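Soft Hands, Hard Choices

A winter spent swapping fingers on one small arm, and why the cheap pair is still bolted on

The first thing the Cirano did when we powered it up was drop a lemon on my foot. I was delighted. You learn more about a gripper from one bad drop than from a whole page of specs, and by the end of that afternoon I had a notebook full of them.

We had three grippers to get through between December and the first thaw: the Cirano, a parallel gripper with stiff aluminum jaws; the Flitis, a pair of tapered black fingers with a little give in them; and the Wavano, which runs on suction and sounds like somebody drinking the last of a milkshake. All of them went on the same tabletop arm, driven by the same Ahuja controller, with a small camera at the wrist. By the time we packed up we had logged 1,638 grasps, and I would happily have gone on to the next thousand.

Let me start with the Cirano, which I wanted to dislike and couldn't. It is precise! Ask it for a steel bolt standing on its head and it will bring you the bolt every time, at a speed that makes visitors step back. It closes to a set width and stays there. Give it something that squashes, though, and you have to know exactly how wide that something is, and after the lemon I kept my boots on.

The Wavano was the crowd favorite. Flat boxes, phone cases, a paperback (closed), a dinner plate: up they went. It had 300 tries on our mixed bin and was quick on anything with a smooth face. Mesh bags beat it completely, and so did a sponge, which it tugged at for a while with great determination.

Then the Flitis. These fingers are shaped to bend around what they touch, and they ask far less of the person writing the program. We ran them for 544 grasps, more than I had planned, mostly because I kept thinking of new things to hand them. A peach. A rolled sock. A light bulb, which I held my breath for.

Camera placement turned out to matter more than I expected. With the camera at the wrist you get both fingertips in view along with whatever lies ahead of them, so lining up an approach by eye is almost easy. The price is that tall things near the far side lose their tops. We shifted the mount by 20 millimeters one evening and spent the next morning redoing the calibration, and I would do it again.

Drinks are my favorite test. A paper cup has thin walls and wants to fold, a water bottle is slick and heavier than it looks, and a gripper that suits one can be hopeless with the other.
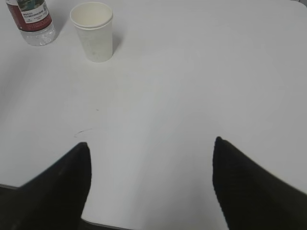 Fingers open, with a water bottle and a paper cup across the table.

On cups, the Flitis won easily once we turned the closing speed down on the Ahuja. The Cirano could match it after I measured the cup and typed in the width, which is fine until you change brands of cup. The Wavano needed a flat spot it could never find on that curved wall. Bottles were closer. The stiff jaws held firmly and the soft ones let the bottle swing a little on the way up, enough to make me slow the lift.

If I were buying for a packing bench I would take the Wavano and keep the Cirano in a drawer for metal parts. For a general-purpose arm in a room where people leave all kinds of things lying around, I'd start with the Flitis. Ours is still on the arm, and there's a bag of plums waiting for it.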